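Chapter 6
Packing and Storing Small Household Items

Terms used in this chapter: open storage, closed storage, footprint, clearance, nesting, void fill, working surface.

6.1 Scope

Chapter 5 dealt with shelving and fixed cupboards. The present chapter deals with movable containers of the kind kept on a shelf, under a bench or in a store room, and with the small items placed in them: cups, bowls, cutlery, jars and similar goods. Furniture and large appliances are treated in Chapter 9.

A container is described by its outside measurements, its inside measurements and its opening. The three are often confused. Outside measurements decide whether the box will stand on a given shelf. Inside measurements decide what it will hold. The opening decides whether the item can be put in and taken out by hand without tilting it. Many boxes narrow towards the base, and the inside measurement should be taken at the base as well as at the rim.

6.2 Clear, translucent and opaque walls

Walls are grouped by how much can be seen through them. Clear walls show both the outline and the colour of the contents. Translucent walls let light through but blur detail; a pale item behind a translucent wall may be noticed only as a shape. Opaque walls show nothing, and the label carries all of the information. At the Masimley store room, used as the worked case in this book, translucent boxes are labelled on one short side and opaque boxes on two.

6.3 Placing a cup in a box

A cup is a hollow item with one open end and, in most patterns, a handle. It may be stored upright, inverted or on its side. Upright storage puts the load on the foot, normally the thickest part. Inverted storage keeps dust out but puts the load on the rim. Side storage is used where the box is shallow, and the cup must then be held by void fill or by its neighbours.

Clearance is the gap between the cup and the nearest wall. For hand loading, the Yammine tables (Appendix B) give 65 mm between the rim of the cup and the rim of the box where the fingers must pass on both sides. A single cup in a large box has ample clearance and no support, and will slide when the box is carried. Void fill is added on at least two sides before the box is moved.

6.4 The working surface

Packing is done on a flat, firm surface at a height that lets the forearm stay level. A matt finish is preferred to a gloss one, as reflections make clear and translucent goods harder to judge. Scuffs and light streaks do not affect the work. Raised edges, grit and wet patches do, and are dealt with before the box is set down. The box stands fully on the surface, with no part of its base over the edge.

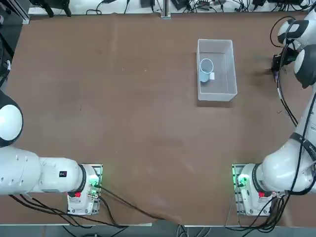 Department of Domestic Technology, Skasham College | Course text, Part 3 | F. Srour | May 2022

Cup in a translucent storage box on a brown tabletop. Refer to 6.2 for the wall type and to 6.4 for the surface. Section 6.5 begins with the measuring exercise.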